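Tralisdale Repair Circle – August round-up

Quick one this month, I'm typing between a dentist appointment and the school run. Three things: the desktops, the drives, and who is bringing what on Thursday.

The desktops first. Erkia cleared out an office floor and gave us 20 old towers. Twenty! They are stacked in the back hallway and you have to walk sideways to get to the sink. Plan is to strip each one to the basics, keep what's good, and build up as many working machines as we can for the reading room at Rirkera. Thoa Ông has drawn up the order of work and it's taped inside the supply closet door. Please follow it. Side panel off, case flat on its side, then drive, then memory, then processor. Cards whenever. Leave the power supply in unless it's marked bad.

Don't yank the flat cables. Some of the little clips are older than a few of our members and they snap. If it won't come, wiggle, then ask.
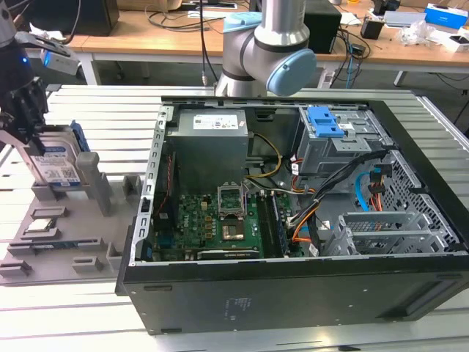 Parts trays

New rule, sorry. Everything that comes out of a case goes in a tray slot right away. Not on the bench, not in your pocket, not in the coffee mug (Munther Karam, we love you). Last month we lost a whole evening matching processors back to boards and two never did get matched.

Processors go metal side up in the square holder. Memory stands in the long narrow slot. Drives go upright, on their end, with the blue latch where you can get at it. If a tray is full, stop and write up the sheet before you start another case. Write the tower number FIRST, then the part. The other way around makes a mess of Thoa's spreadsheet and she has been very patient.

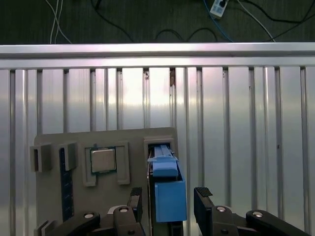

We also talked about labels. Masking tape is fine, marker on masking tape is fine, ballpoint is not, it rubs off by the next meeting. Trình sent over a roll of 300 stickers left from their stock count and you are welcome to those too, but please keep them off the drive vents and off anything gold.

Drives

Every drive gets wiped before it goes anywhere. Every one, even if it looks blank, even if it clicks. Erkia asked for a list at the end so the serial number has to be copied down off the label, all of it, including the letters at the front. Bad drives go in the red bucket and Munther takes them to the county drop-off.

A few people asked about the blue carriers. Keep them! Don't toss them and don't pry the drive out with a screwdriver. We need them to put the drives back in and replacements are silly money. Hold the drive by the sides and keep your fingers off the green board underneath.
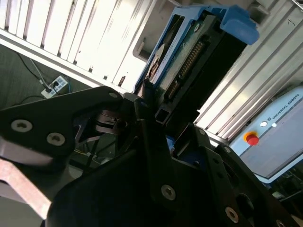
Hard drive in its blue caddy, board side showing.

Thursday

Doors at 4, we start on the cases as soon as there's two people to a bench. Done by 7:30ish so the choir can have the room. Bring a Phillips screwdriver if you own one, we only have 3 and one is stripped. Small flashlights are handy too. Long sleeves rolled up please, and no food on the bench side of the room – crumbs were found in a keyboard and I have my suspicions.

Still need someone to drive the finished machines over to Rirkera. A hatchback would do it if the seats fold. Reply to this email or catch Thoa at the sign-in table.

Lost and found: one gray glove, a travel cup, reading glasses with a cord. They're in the shoebox by teh door.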